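Uvstead Desks - Questions People Keep Asking

Last updated June 16, 2018

Do I need tools?
One screwdriver, Phillips head. The Hendricks desk comes with a small wrench for the leg bolts, and you will lose it, so we put two in the bag.

How long does assembly take?
The box says 57 minutes. That figure came from our warehouse, where people build desks for a living and have somewhere to put the cardboard. Allow an afternoon.

Can I return a desk I've already put together?
Yes, within 100 days, as long as you take it apart again. We can't collect a built desk. We tried it once with a customer on a third floor and the stairwell won.

Do you deliver to Pokon?
On Tuesdays. The ferry doesn't care what your order confirmation says, and neither do we, so please don't print it out and show it to the driver.

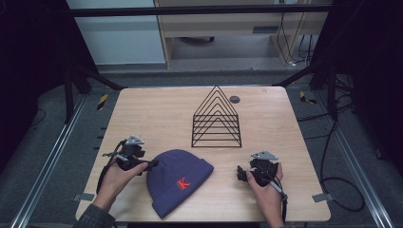 Is the Uvik the same as the Hendricks with a different name?
No. The Uvik is narrower and has no drawer. It was designed for people who say they don't need a drawer. Most of them write to us by September asking for the drawer, which we sell separately and which fits with 5 screws.

My desk wobbles. Is it the desk or the floor?
Usually the floor. Turn the desk around to face the other way. If the wobble stays in the same corner of the room, you have a house problem. If it travels with the desk, tighten the leg bolts, then write to us and be as rude as you like.

Will the top fade in the sun?
A little, over the years. Move your lamp and your piles of paper now and then or you'll end up with a neat outline of them. 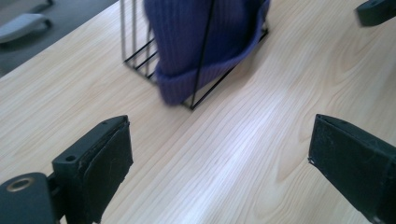

Can I choose the grain on my top?
Sorry, no. Every top is different and they go into boxes in the order they come off the saw. People do ask for "straight ones," but a single top can have fine, close lines and then go off into big swirling arches on the right-hand side, and we wouldn't know which of the two you were complaining about. Under a bright light you also get a shiny band across the middle. Tilting the lamp moves it.

What should I clean it with?
A damp cloth, then a dry one. Lemon spray leaves it sticky. Vinegar leaves it smelling like lunch.

How much weight will it hold?
Roughly as much as you'd sensibly put on it. Please stop sitting on the Uvik.

Is there a warranty?
3 years on the legs and frame. Drawers are covered for the same time, including the one you said you didn't need.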